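Can a Machine Do the Chores Yet? A Gallery
2022-03-11
Text and pictures: Kekeli Ofori

Readers of these pages keep asking when they can hand the dull jobs over to a machine. Folding, wiping, sorting, putting away. We have been asking the people who build and test such machines, and the short reply is that it depends a great deal on the job.

Floors are mostly solved, as long as there are no socks on them. Dishes are half solved: the washing works, and the loading and unloading is still done by hand in every home we know of. Laundry is the hard one. Rosine Le Goff, who tests household equipment at Wurkonside, gave a folding machine 33 T-shirts in December. It finished five of them to a standard she would put in a drawer.

Shop floors are further along. At Roncombe, the parts that come down the line always face the same way, and the arms there handle 4000 pieces a shift. Take those same parts, tip them into a box in a heap, and the job changes. The arm has to find one piece, choose where to hold it, and get its fingers in without hitting the wall or the piece next to it. Engineers call this bin picking. A new hire learns it in a minute.

Hugo Leblanc has worked on picking for most of his career. He puts the success rate on mixed household items at about 80 percent, and says that would get a warehouse worker sent home. Simple shapes do better. Long, narrow ones can still cause trouble when they lie at odd angles or touch each other.
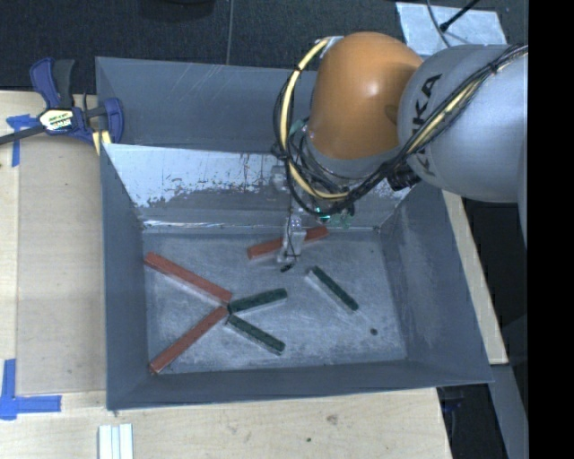 Bin picking with a KUKA arm. The gripper is over a red block near the back wall, with more red and green blocks on the floor of the bin.

More pictures will be added as we visit other shops. Corrections can be sent to the editor, Sylvain Gautier.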